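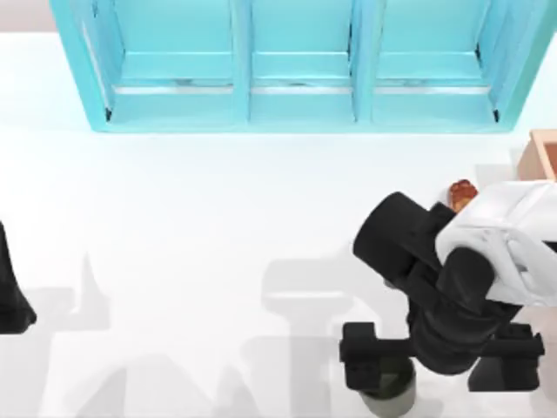 Turquoise cabinet, three open compartments, rail along the front of each. Render.

Glue notebook, May, started 8:40 a.m.

Second round of the hide glue work. Round one was spoiled by my own pot temperature, so none of those numbers carry over. I have crossed out those pages but left them in the book.

Aim is the same as before. We want to know how long a batch of soaked and melted glue stays usable if it is kept in the fridge between sessions and reheated each morning. Bucur's sheet says to throw it out after a few days and leaves it at that. Yamila Durán has been keeping hers longer and says her joints are fine, but she does mostly small repair work and clamps everything hard.

Materials: two glues, the Bucur pearl and the Titon ground. The ground stuff soaks much faster. Pearl went in cold water last night before I left, ground went in at 8:45 this morning and was swollen through by the time I had the pot up to heat. Two parts water to one part glue by weight for both. I know Yamila likes it thinner.

Pot: the Plarnetti double boiler with the replaced dial. The dial reads high. I checked it against the glass thermometer and I am going by the thermometer from here on. Pot held at 140 F. Please do not turn it up to hurry a batch. That is what happened in round one, and the glue went stringy and smelled like a barn.

Test joints: maple to maple, end lapped, one square inch of overlap, planed the same day. 17 joints cut. 6 with fresh pearl, 6 with fresh ground, the remaining 5 held back for the reheated batch. I would have liked an even split but two blanks had a check in the end and the board was used up.

10:15. First joints closed. The pearl was slower to gel than I remembered. I could still slide the lap after a minute and a half. Room was at 66 F, so the blanks went on the radiator for a few minutes before gluing. I should have done this for all of them. The first two pearl joints were glued cold and are marked C in pencil.

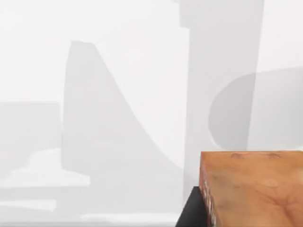

Squeeze-out on the warmed joints was even on both sides. On the cold ones it came out lumpy and skinned over before I could get the clamp down. I expect those two to break early and will record them separately so they don't drag the average.

Clamps: spring clamps, all the same size, from the Pakorier box. One has a weak spring, now taped red. Not used.

11:30. Ground glue joints. Better open time than I expected from something that soaks that fast. Color is darker than the pearl and it has a stronger smell. It would show on a light wood like holly, and probably not matter on walnut. Brushed thin on both faces, rubbed together, clamped. No problems to note except that I got some on the scale and had to stop and wash the pan.

Lunch.

1:20 p.m. Poured what was left of both glues into jars, lids on loosely until cool, then into the fridge on the lower shelf. Jars are labeled with the batch letter and the number of times heated. Each gets one more line on the label every time it goes back in the pot. If you borrow some, add a line.

Note on water. The pearl batch lost weight over the morning, enough to see on the scale. I topped it up with hot water to the starting weight before pouring off. In round one I never checked this, so by the afternoon I was likely testing a much thicker glue than I thought.

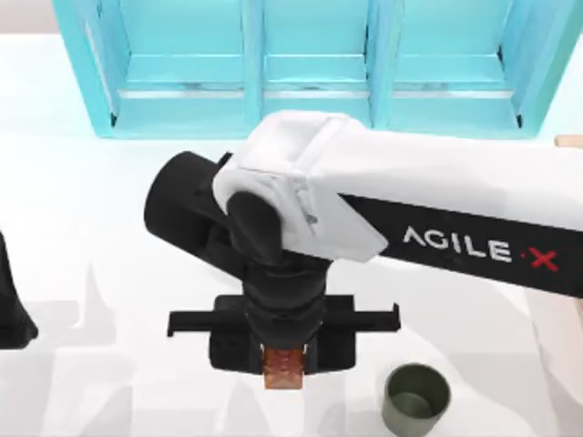

The break test will be on the lever rig, same as for the casein joints last winter. Top of the gauge is 2,000 pounds, and a good maple lap at this size could get up there, so I may have to cut the overlap down for the next set. Will decide after the first few breaks. Joints stay clamped overnight and then sit on the rack by the window until they have stopped losing weight.

What to look for at the break: wood failure or glue failure, and how much of each. Last time I only wrote pass or fail, and that turned out to be useless when Yamila asked which side had let go. Write down the percent of torn wood even if it's a guess.

3:50. Checked the jars. Both gelled firm, no skin. Pearl is clear enough to read the label through from the back, ground is cloudy.

To do:
Recheck thermometer in ice water.
Order 11 more feet of maple, same thickness.
Ask Yamila for her water ratio in writing.
New brush. The old one is shedding into the pot.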